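Notebook, 06/01/2026
Wirngate Football Analysis Workshop

Picked the midfield scanning work back up this morning after what felt like a very long break, and I want to get my thoughts down while they are still fresh, so please forgive the rambling. The question is the same one we left hanging in November: when a young midfielder spends months studying an older player, how much of what we see on the field is really borrowed, and how much was going to show up anyway with good coaching?

1. Clips

I went back through the Clovomley under-19 matches and re-tagged every time the holding midfielder received the ball with his back to goal. That gave me 91 receptions over 12 matches, which is a nicer pile than I expected (I had thrown out a bunch last time for bad camera angles and then felt guilty and let a few back in). Each one now has a tag for shoulder checks before the ball arrives, first touch direction, and whether the pass went forward. Half-turns are still a headache. I change my mind on them depending on whether I've had lunch, so I'd love it if somebody else would tag a batch without looking at mine.

The old spreadsheet had first touch measured from the receiver's hips and the new one has it from the ball. I've kept the hips version. If you have a copy with a green header row, please throw it away!

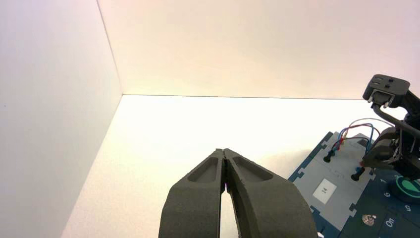

2. Shoulder checks

My first pass only counted looks in the last second before the ball came, and that was too stingy. The good scanners look early, then again late, and sometimes the early look is the one that matters – you can see them already shaping up for the pass before they've turned their head the second time. I widened the window and went through the first 30 receptions again. The forward passes line up much better with the early looks now. It's a small pile and I don't want to get carried away, but I was grinning at my desk all the same.

One thing that bothers me is the score. When Clovomley are ahead he plays safe and sideways, like anybody would, and that drags his forward numbers down in exactly the matches where he looked most comfortable. I need to split by game state before I show this to a coach, or I'll get a very fair telling-off.

3. The Panby comparison

For the senior player I only have the Panby home matches, and they press so high that his midfielders get far less time on the ball. I tried pairing receptions by how close the nearest opponent was and came out with 20 pairs I'm happy with. The first touch across the body really does look alike in those. The long diagonal doesn't, and I suspect the kid just doesn't have the legs for it yet. 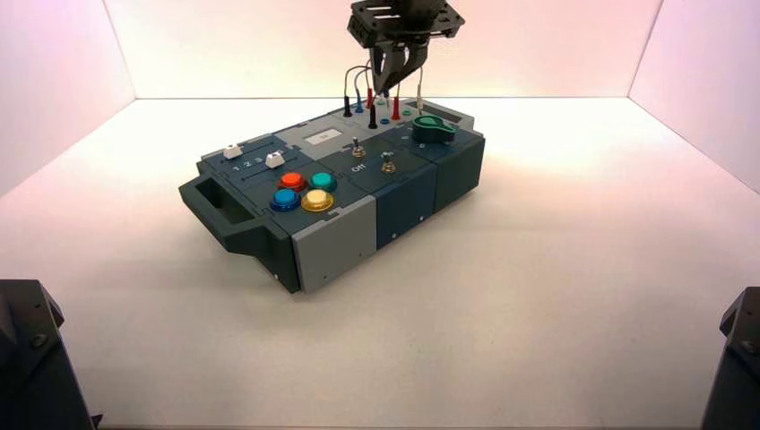
Wirngate Football Analysis Workshop – Midfield Group

Leftovers for the week, in no special order. Split the Clovomley receptions by score. Ask whether the away matches at Panby were ever filmed from the high stand. Write down what we mean by a half-turn, in one sentence, and stick to it. Rename the clip folders so they sort by match and then by minute, as the current names were clearly made up by me late in the evening.

I also still owe the group a short note on tempo. I had a page of it drafted and then decided I was mixing up how fast he passes with how fast the team plays, and those need to be pulled apart first. Will start on that tomorrow with the second-half clips.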